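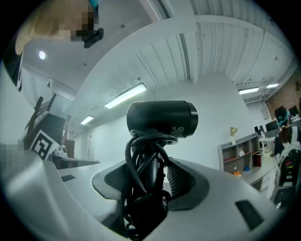
9 min read

4. Rules of practice for hand-held gripper sessions

4.1 Scope

The rules in this section apply to any session in which an operator guides a gripper by hand and the resulting record is later used to train or test a manipulation policy. They do not cover teleoperated arms, for which the Kurer cell has its own procedure. The first draft was prepared by Bañez and circulated on 24th February; the text given here is the revised one, adopted in September after a trial at the Misora and Tiongson sites.

The word "shall" marks a rule. A session that breaks a rule is held back from the shared set until it has been reviewed. The word "should" marks advice, and a departure from it need only be noted in the session log.

4.2 People in the work area

Sessions at both sites are held in shared rooms, with desks and walkways in the field of view. The wide lens takes in much of the ceiling and most of the room, so a person well away from the task may still be recorded. Every face shall be obscured before a record leaves the site machine. Masking shall be applied to the full record, including the parts before and after the task, and shall be checked by someone other than the operator. Screens should be locked or turned away if they can be read at full resolution.

Consent shall be obtained from the operator in writing. Other users of the room shall be told of the session before it starts and may ask for it to be moved.

4.3 Cables and fixings

Spare cable on a gripper shall be gathered and secured so that it cannot reach the fingers at any point in their travel. A coil fixed close to the camera stand is acceptable. A loop that hangs past the front of the housing is not. In the trial, Cusi logged over 254 sessions and found that cable faults were recorded more often than all other hardware faults together. The rule was made stricter as a result.

4.4 Markers

Fiducial markers shall be flat, clean and fixed to a rigid backing. Where a marker cube is carried on the gripper, as in Figure 2, the cube shall be mounted clear of the fingers and shall not be gripped or used as a handle. Its position relative to the fingertips shall be measured again whenever the mount has been loosened. Room markers should be left in place for the whole session, and any that is knocked shall be reported and the record split at that point.

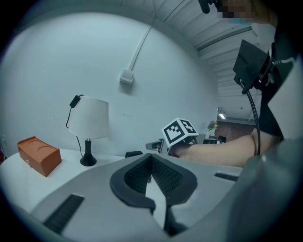 Figure 2. Hand-held gripper carrying a marker cube, with a table lamp and a box on the table at left.

4.5 Objects and table layout

Mains-powered objects such as lamps shall be used only if the cord can be kept out of the path of the hand. The operator shall check the cord before each run. Objects with latches or lids should be logged with their starting state, open or closed, as the Dokow labelling tool does not infer it. Items that play no part in the task may stay on the table, provided that they are listed in the log.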